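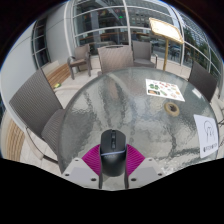
4.2 What ends up on a patio table

I went into this part of the study thinking the outdoor table would be the easy one. Kitchens are a mess to write about, desks are worse, and a patio table is a place where people eat lunch when the weather is nice. Then I started reading through the household diaries from Varela, and the word "lunch" hardly came up. People were paying bills out there. They were wrapping presents, fixing toys, sorting seeds, and (a lot more than I would have guessed) doing computer work they had carried outside because somebody else was on the phone in the living room.

So I had to rewrite my coding sheet. The first version, which we used in March, had a box for "food and drink" and a box for "other," and "other" filled up so quickly that it was useless. The second version sorts things by where they would normally live in the house. A menu belongs with the takeout stuff in the kitchen, a roll of tape belongs in a drawer, a computer mouse belongs on a desk, and I call anything that has left its usual room a traveler. Figure 3 has a good little group of travelers on one glass top: the mouse, a roll of tan masking tape, a paper menu with food pictures on it, and a white sheet with a line drawing. I coded that table as mixed use, with no main activity, and I'd stand by that. You could tell a nice story about somebody ordering food in the middle of a craft project, but the coding sheet doesn't have a box for nice stories.

The mouse is the one I want to spend a minute on, since mice came up in the diaries as a complaint. Plenty of patio tables have clear glass tops, and plenty of those have a rippled texture. It's lovely to look at – you get all those wavy reflections, and you can faintly make out the paving underneath – but it's a strange thing to work on. Diary keepers wrote about pointers that jumped or just sat there. Several of them used a magazine or a placemat as a mouse pad, and one had a cutting board that had moved outside for good. I didn't test any of this myself, so please take it as what people told us and nothing more. For the coding, it meant that a flat paper item near a mouse could be doing a job, and I ended up adding a question about it to the follow-up form.

Paper was the other headache. A menu or a drawing on an indoor table can stay there for weeks, and we have diary entries to prove it. Outdoors, people described bringing paper in at night or weighing it down with whatever was handy. Tape turned up a lot in those entries too! It was used for holding down tablecloths and labeling plant pots, so I stopped counting it as a craft item and moved it to general household, where it probably should have been from the start.

Chairs got their own line on the sheet, and I almost left them out. The table in Figure 3 has five woven wicker chairs around it, which would be a big set for one person answering email. I had been hoping that seat count would predict how mixed the objects were (more people, more stuff), but a set of chairs tends to stay put no matter who is home. I kept the line anyway, and the Skumard households used it to tell us which seat they worked from. Nearly all of them picked whichever chair had the shade, and I've folded those answers into the seating notes in Section 4.3.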